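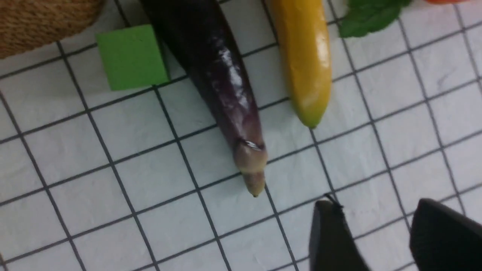
Viktória Major wrote back after the November report to ask whether the Stavlow play corner really needed pretend vegetables when the real ones are cheaper and can be eaten. We put this to the families. The families pointed out what happens to a real eggplant over a long weekend, and the toy produce stays in the budget.

Spending so far: 300 on the baskets and table coverings, 105 on play food and foam cubes. The grid tablecloth was sold to us as wrinkle-resistant, a claim we no longer repeat to visitors.

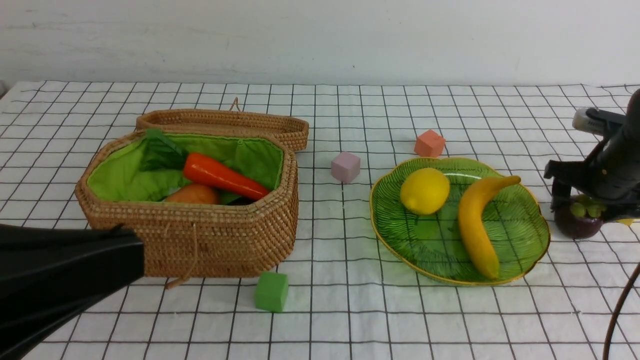
The packing-away routine has been slower to catch on. Food goes in the basket, cubes go in a tub, and the leaf plate goes back on the shelf, at least on paper. Most afternoons the plate gets served to somebody's grandfather first. The green linings have drawstrings and can come out for washing, though putting them back is an adult job and not a popular one. 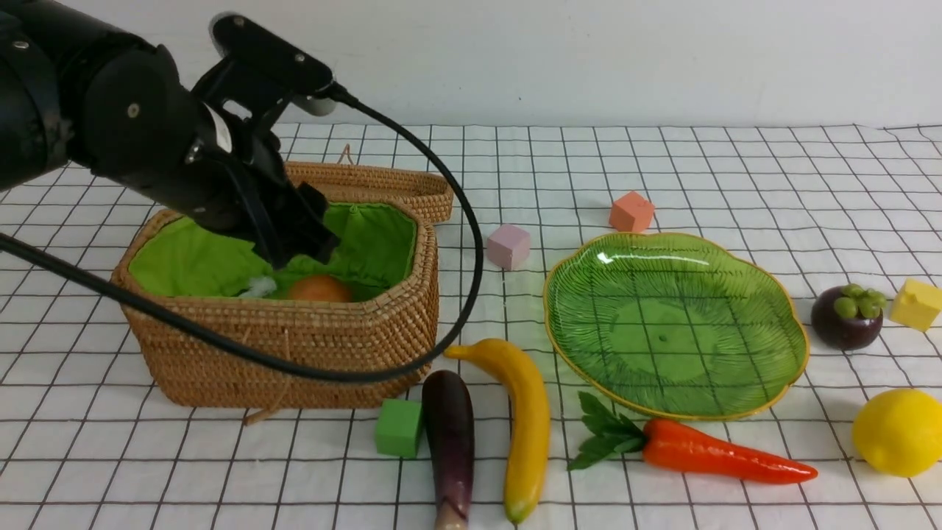

Lined basket on the grid cloth, Stavlow play corner.

Still to do: repaint the scuffed wall, order a second tub, and settle the Tamuno invoice, which has now reached us twice with different totals.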